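How to Report a Political Ad on Social Media So the Report Gets Read

Applies to paid posts and to ordinary posts from a candidate's account that link to an ad.

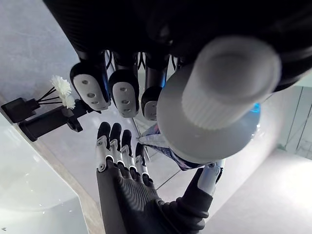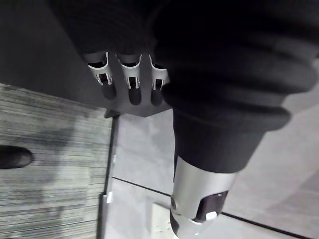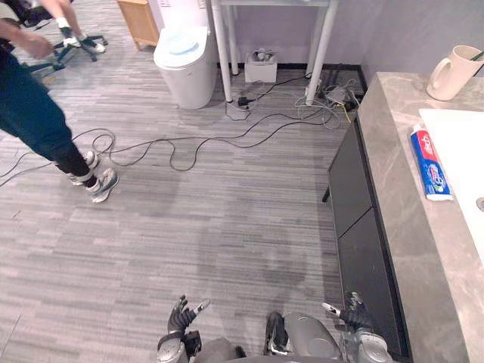

Page last changed: June, by Willy Verstraete

Most rejected reports fail on form. The reviewer needs a link, a rule and a short statement. The steps below use the menu names found on Cladon; other platforms word them differently.

1. Save the post before you report it. Open it on its own page and copy the full address. A link to the account's main page is of no use once newer posts push the ad down.

2. Take a screenshot that shows the account name, the time and the "paid for by" line, if there is one. Where the post links to a video, note the minute and second of the passage you object to.

3. Decide which rule applies. Cladon keeps separate forms for targeted abuse, false voting information and missing sponsor labels. Pick 1 form only. A report filed under 2 headings goes to the general queue and waits longer.

4. Write the statement. The box accepts 3,000 characters, but the first 200 are what the reviewer sees in the list view. Quote the exact words - do not paraphrase - and name the rule by its section number.

5. Submit, then copy the case number. It is shown once and is not sent by email.

6. If the report is turned down, you have 15 days to appeal. The appeal must add something new, such as a second post or a full transcript. Sending the same text again closes the case.

A suspended account may still have its ads running on other sites. Those need their own reports. For a missing sponsor label, also write to the election office that covers the race - the Hallholm and Fletside offices both take complaints by post and by web form.

Filed under: Elections > Online Ads > How-To

Related
Reading a sponsor label
What a suspended campaign account can still do
Verschueren ad archive: search tips
Asking a station for its political ad file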